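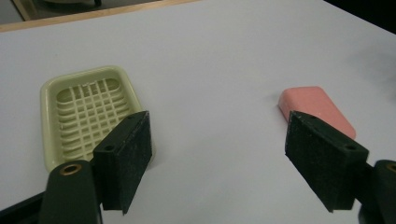 Pale green soap dish, pink bar of soap, white tabletop. The soap is not in the dish.

Soap Dishes, and Whether Anyone Needs One
Posted 7 May 2018 by Hsiu-ying Wu

I have been doubtful about soap dishes for most of my adult life. My mother had a saucer by the sink. My first apartment had a dent in the edge of the tub that held a bar of soap and a puddle in equal amounts. Then Man-lok Shih, who runs the Domimis home pages with me, announced that we should do a gallery on "the small things around the sink," and I was handed soap because I complained the loudest.

So this is the soap page. There is one picture in the gallery so far, the one at the top. More will go up when I find dishes I can stand to look at. In the meantime, some notes to go with what we have.

The dish
Mint, or celadon if you are the one selling it. It's plastic, a rounded rectangle with a raised rim and slots molded into the middle. I like the color more than I expected to. Green bathroom things usually make me think of motels, and this one is soft enough to get away with it.

I am less sold on the slots. Every dish with slots is supposed to let the water get away from the bar, and that may well be so, but the water has to go somewhere. If there's a floor under the grid, you've built a small pond with a lid on it. Lift your own dish up tomorrow morning and see what's under there. Then look into the little openings and ask yourself what you own that would fit in to clean them. I use an old toothbrush. Man-lok says he runs his under the hot tap and calls it done, and I have seen his bathroom, so I'll leave that there.

The soap
Salmon pink, smooth, with soft edges. I tend not to trust pink soap. Pink promises roses and you get the inside of somebody's purse. You can't smell a photo, so make up your own mind.

What I do like is the plain block shape. Bars molded into shells and hearts sit badly in anything with a rim, and they break at the narrow part. A rounded block is dull and it fits in a dish. Check the length before you buy, though. I once brought home a big bar from Grikulow that rode on the rim of every dish in the house like a canoe on a car roof, and I had to cut it in half with a bread knife.

The colors together
Man-lok wanted it noted that pink and pale green are "having a moment." They had one in my grandmother's bathroom too, and it lasted until the house was sold. On a white surface I'll admit they look good. On my counter, with the toothpaste and the hair ties, I doubt anybody would notice.

From the comments on our January sink page
A reader in Udton wrote that a dish made her soap last twice as long. Maybe. She had also just sent two teenagers off to school, and I know which of those changes I'd credit.

Another reader asked if we would test this properly. I did weigh a bar every night for 4 weeks over the winter and wrote it all down in a notebook, and then my sister used the bar to wash the dog. That was the end of the study.

Somebody else wanted to know why not switch to a pump bottle. I have one in the kitchen. It spits sideways.

Send us yours
If you have a soap dish you would defend in an argument, send a photo and one or two lines about it. Tell us how long you've had it and how you clean it. Dishes still in the wrapper don't count, and neither do the ones in the guest bathroom that are only there to be looked at. We would especially like to see a ceramic one that hasn't been chipped, as I'm starting to think they don't exist.

Next in the gallery: toothbrush cups. I have doubts about those too.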